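Community > Grippers and End Tools > Faults and Repairs

Gripper stops closing partway, finger pads wearing - Proko hand-held with Stoser fingers

posted by ollano_bench

Our Proko gripper has started to fault on closing. It gets partway, stops, and the log says "jaw blocked" with nothing in between the fingers. First time was at cycle 1,289. Now it happens once in every 10 closes, sometimes more. The job is small stuff on a white table, mostly picking up a ball and putting it in a clear container.

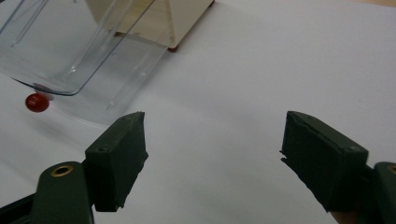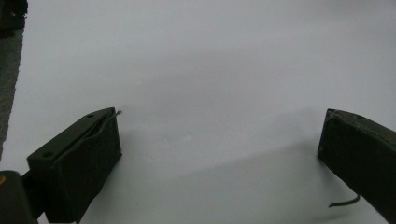 Pad edges are ragged in the first one. In the second there's a thin light wire poking out past the tip of the left finger, and a black cable end under the right one. I don't know if either of them matters. Restarted twice, no change. Is it the pads or the motor?

Replies (2)

chuang_line4

Stop running it until you know what that wire is. We had the same fault last November. A loose end got pulled into the slide on every close and the current limit tripped, so the log called it a blocked jaw. The motor was fine.

Power off and unplug first - ours closed by itself when the fault cleared, and a finger was in the way. Then open the jaws by hand and follow both loose ends back. If one goes to a sensor, don't cut it. Tape it flat along the outside of the finger, clear of the slide, and check the plug. If it goes nowhere, pull it out.

After that run 40 closes at low speed with nothing in the jaws. If you get no fault, go on to the pads. I'd change them anyway when the edges look like that, both sides together. Ours had a crumb of pad stuck in the slide too, so brush it out while you're in there.

tm_rowhouse

Could be the motor. Mine was the motor. I'd turn up the force limit and see if it goes away.

Tags: gripper, jaw blocked, loose wire, pad wear
Last updated February 2025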